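Mixed threads in one storage case: how do you separate them?

halfnut67
March 2026

I have a case of small machine screws, M2 and 2BA mixed with unknown others. A thread gauge is slow on short lengths. Is there a quicker method that doesn't rely on trying each one in a nut? I sort on the table with a cloth under the work, which stops them rolling. 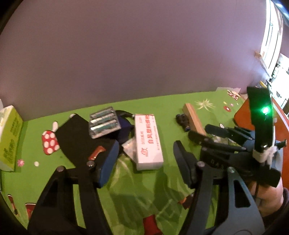
Most are under 16 mm long. I would like the metric ones out first, then the BA by size.

odana_lathe

Sort by outside diameter first. M2 measures just under 2 mm over the crests. 2BA is 4.7 mm, so those two separate by eye. The awkward pair is M3 and 5BA, at 3.0 and 3.2 mm. Use a micrometer for that.

Sestanero

Disagree on the micrometer. Worn crests read low, and a worn 5BA can pass as M3. Check pitch: 0.5 mm for M3, 0.59 mm for 5BA. Lay the unknown against a known screw and hold both up to the light. If the threads mesh along the full length, they match.

odana_lathe

On a 4 mm screw you have seven threads at most. The error doesn't build up enough to see.

Sestanero

It does with a loupe.

halfnut67

Tried both. Diameter for the first pass, mesh test for anything between 2.9 and 3.2 mm. Sorted ones will go in a case with fixed cells.

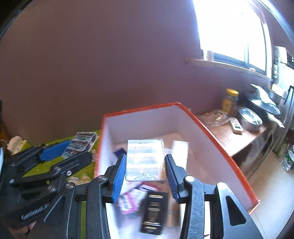 Stenitz Model Engineering Club: Workshop Section

palomino_b

Label the cells with pitch as well as size. M4 comes in 0.7 and 0.5, and a size label alone will mix them again.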